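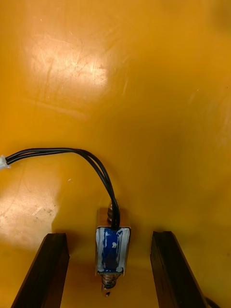 Solenoide de armação aberta, bobina azul com fita branca, sobre uma superfície de trabalho cor de laranja. Jarbridge, junho.

A visita à unidade da Brirkirik em Jarbridge começou às 8 da manhã, pela receção de materiais, e terminou na zona de ensaio. A fábrica produz pequenos atuadores eletromagnéticos para fechaduras, máquinas de venda e equipamento de triagem. O grupo foi dividido em dois e calhou-nos o percurso inverso ao do folheto, de modo que vimos a embalagem antes da bobinagem.

A bobinagem ocupa a nave mais comprida. O fio esmaltado chega em carretéis da Bramska e é conferido por amostragem: diâmetro, resistência por metro e aderência do esmalte. As bobinadoras são de dois fusos e o operador troca o carrete à mão. Depois de bobinado, o conjunto recebe fita e segue em tabuleiros para a soldadura dos condutores.

O modelo que pudemos examinar com mais vagar é o da fotografia. A armação é um suporte metálico fino em U, de tom bronze claro, com a bobina alojada no interior. O êmbolo sobressai nas duas extremidades; numa delas leva uma mola de espiras apertadas e termina em ponta estreita, com um pequeno furo ou ranhura. Os dois condutores pretos saem junto à extremidade oposta à da mola. Perguntei se a fita ficava à vista no produto final e responderam que sim, salvo encomenda com capa.

A montagem do êmbolo é manual. A mola entra primeiro, depois o anel de retenção, e o curso é verificado com um calibre passa/não passa. A força da mola só é medida em lote, numa célula de carga da Jõgi instalada ao fundo - a única máquina da sala com cabine própria, por causa das correntes de ar. O lote em curso tinha 554 peças. A ficha pendurada no carrinho indicava 3 rejeições, todas por curso curto.

Na zona de ensaio elétrico cada unidade é ligada a um par de pinças e acionada em ciclos curtos. Mede-se a resistência a frio, aplica-se a tensão nominal e regista-se o tempo de atração. O ensaio de vida é feito à parte, num armário com 159 posições, nem todas ocupadas à hora a que passámos. O ruído é considerável e convém levar proteção auricular, que a empresa só distribui a pedido.

Notas soltas para quem for na próxima data. A documentação técnica entregue à saída cobre apenas os modelos de armação aberta; os tubulares têm catálogo separado, que é preciso pedir no balcão. As curvas de força em função do curso vêm impressas em escala demasiado pequena para se lerem valores intermédios. O estacionamento fica do lado norte e o portão fecha à hora de almoço - dois visitantes tiveram de esperar para retirar o carro.

Faltou ver o tratamento de superfície das armações, feito noutro edifício e fora do percurso. A secção de ferramentas também estava fechada.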